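Ticket: Group invitations sent twice, RSVPs not counted
Product: Jirnetti event pages
Opened by: Karim Naciri, Custholm
Status: Closed

We host a spring gathering each May and send all invitations through Jirnetti. This year the list had 1,860 addresses. After the second batch went out at 9:40 a.m., guests began writing to say they had received the same invitation twice. The RSVP total on the organizer page also stopped at 600 and has not moved, though replies are still landing in our inbox.

Tried so far:
Logged out and back in. No change.
Cleared the browser cache. No change.
Paused the third batch – it is still on hold.
Sent a test invitation to the office address. It came twice. 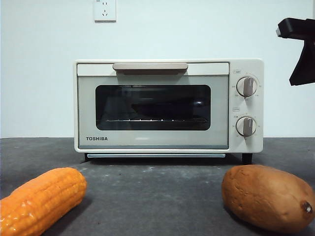 Toshiba oven on the counter.

The duplicates have the same subject line but different reply links. If a guest answers with the first link, the reply is counted. If they use the second, they get a thank-you page and nothing shows up on our side. I checked this with 13 guests from the Hayat group and it was the same every time.

The list was imported from Skesach in April. We did not edit it after that, other than adding a few late names by hand.

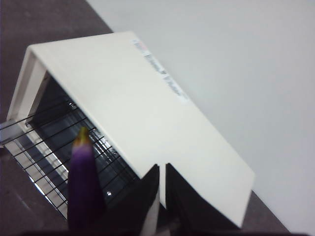 Faisal Orakzai: Thanks, the part about the reply links helps. Your event has two host groups with the same name, and each one is sending. Please open Settings, then Host groups, and tell me how many members each one shows. Don't delete either of them yet, or the replies tied to it will go too.

Karim Naciri: The first shows 1,860 members. The second shows 27 fewer, which matches the names we added by hand. So the second must be the old import. I used Merge groups and kept the first one as the main group. 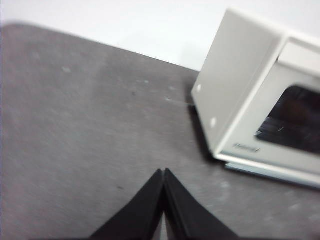

After the merge the total started moving again within a few minutes, and the missing replies were added with their original times. A new test invitation came once. I released the third batch at 2:15 p.m. and have had no reports of doubles. You can close this one.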